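Lovham Home Forum
Floors, Walls and Ceilings > Wood floors

Topic: Oil or lacquer for a light floor? Two rooms, one decision

bisan_k
Posted 2018-02-28

Good evening to all. I read this forum for a long time but this is my first topic, so please be patient with me.

We moved in December to an apartment in Bisanberg. The previous owner has left us a light wooden floor in two rooms, 45 square meters together. The finish is worn near the doors and there are gray spots where I suppose the plants were standing. We want to sand it and then finish it again, and we wish to keep the color light. My husband wants lacquer, and I want oil. We have agreed that we will not start until one of us is convinced.

I received an offer from a local firm for the complete work with lacquer, 1686 in total, with moving of the furniture not included. For oil they ask a little more, and they say the drying time is longer. Is it a normal difference?

My other question is about the tall cabinet. It is very heavy and I would like to sand up to it and leave it in its place.

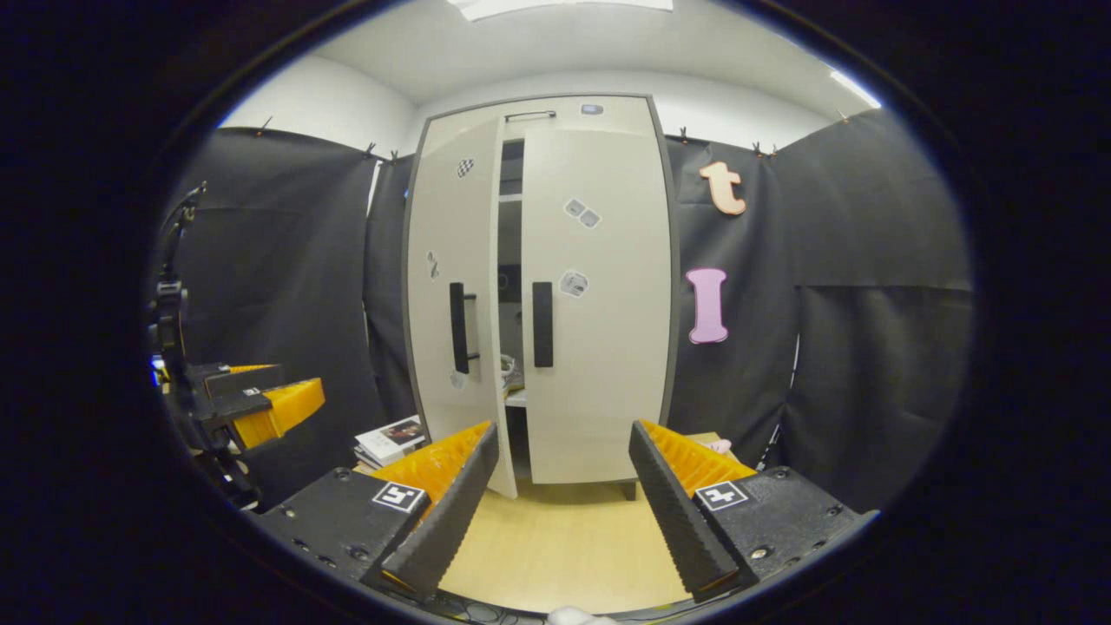

Vernon Penner would move the cabinet. The machine leaves a ridge wherever it has to stop, and on a pale floor you will see that ridge every time the sun is low. Empty it, put felt under the feet, and get two people to walk it into the next room. Do one room completely, wait, then do the other.

On the finish I agree with your husband. Lacquer, matte, water-based. The solvent kind turned my mother's floor the color of tea.

tidewater_tom
Replied:

I disagree with Vernon on the lacquer. It looks great until the first deep scratch, and then you can't fix just that one spot. I've had oil in my hallway for years with two kids and a dog. When a patch looks tired I rub it with a green pad, put on a little oil, buff it, and I'm done before lunch. Try that with lacquer.

He's right about the cabinet though.

Vernon Penner
Replied:

Tom, how often do you do that patch? Be fair to her. Most people oil a floor once and then never touch it again, and after a few years it's gray and thirsty and they blame the oil. If she likes maintenance, fine. She didn't say she does.

bisan_k
Replied:

Thank you both. To answer Vernon, I do not love maintenance, but I do not hate it also. What worries me with oil is the yellow tone. At my sister's house the oak became quite orange in one year. Is there an oil that stays light?

jdhillon
Replied:

Look for a hardwax oil with some white pigment in it. Sometimes it is sold as "natural" or "raw." I used the Kaline one in two bedrooms and it kept the just-sanded look very well. Put it on thin. If you leave too much, the white collects in the gaps between boards and you will see lines.

Also try it on the real floor, inside a closet or behind a door. A sample from the shop tells you very little.

And ask the firm what grit they finish with. For oil I would stop at 100 or 120. If they polish it too fine, the wood does not drink enough.

Jaxon Dhillon

marrow_and_rye
Replied:

Can I ask what kind of wood it is? Everybody is giving advice and we don't know if it's oak, ash, maple or a thin veneer over something. If it's engineered, you need to find out how thick the top layer is before anyone brings a drum sander near it. Take off a threshold or a floor vent and look at the edge of a board.

bisan_k
Replied:

That is a very good point and I am ashamed that I did not think of it. I have now removed the metal strip at the kitchen door. The boards look to be one piece of wood through the whole thickness, with tongue and groove. The previous owner told us "ash," but he also told us that the boiler was new.

marrow_and_rye
Replied:

Good, then you have plenty to work with. If it is ash, it yellows less than many people fear, but the grain is open and it drinks a lot on the first coat. Buy an extra can.

Vernon Penner
Replied:

And keep the receipt so you can return it. I still say lacquer. The Vachon matte is the one I'd use in a rental or anywhere with chairs on wheels.

bisan_k
Replied:

We have no chairs on wheels. My husband has read all of this and he agrees to a test of both behind the bedroom door, half and half. My brother will come to help with the cabinet. I will write again when the two test pieces are dry.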